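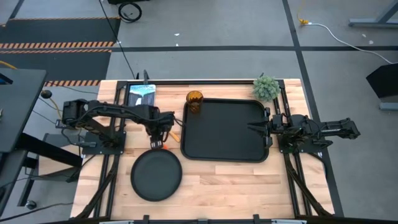 Table-setting cell with both arms over the tabletop.

Stomia Open Lab – Visitor FAQ

Last updated Jan 1, 2025

What will I see during a visit?
Two arms mounted on one table, working with ordinary tableware: a plate, a tumbler, a tray. The task is to set and clear a place. Each demonstration is a series of short runs, and objects are moved between runs so the starting layout varies.

Is the motion scripted?
No. The arms run a learned policy called Nkuna. It was trained on 1194 recorded runs, all made by operators on this table. Safety limits on speed and reach are set separately and cannot be changed by the policy.

Why does an arm sometimes stop above an object?
The policy plans in short segments and may pause between them. A pause longer than the time limit ends the run, and the operator resets the table.

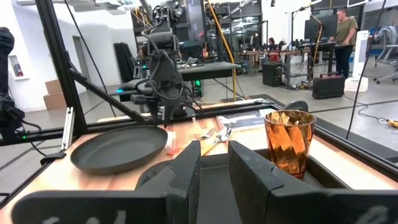 View from the wrist camera: tumbler ahead, plate to the left, fork and spoon between them.

Can I see what the wrist cameras see?
Yes. The feed is shown on a monitor during the second half of the session. It is not recorded on visitor days.

How close can I stand?
Stay at least 1000 mm from the table frame while the arms are powered. Watch for cables on the floor.

What happens if an item is dropped?
The run is logged as a failure and the next one starts. Please leave dropped items for the operator.

How long does a session last?
105 minutes, including questions. Late arrivals are admitted between runs only.

Can I bring my own cup or plate?
Yes, up to 800 g. No glass or ceramic. Results with unfamiliar items vary – expect failed grasps.

Do I need to book?
Yes, through the Plaladum booking page. Group bookings for January are closed; single places are still open.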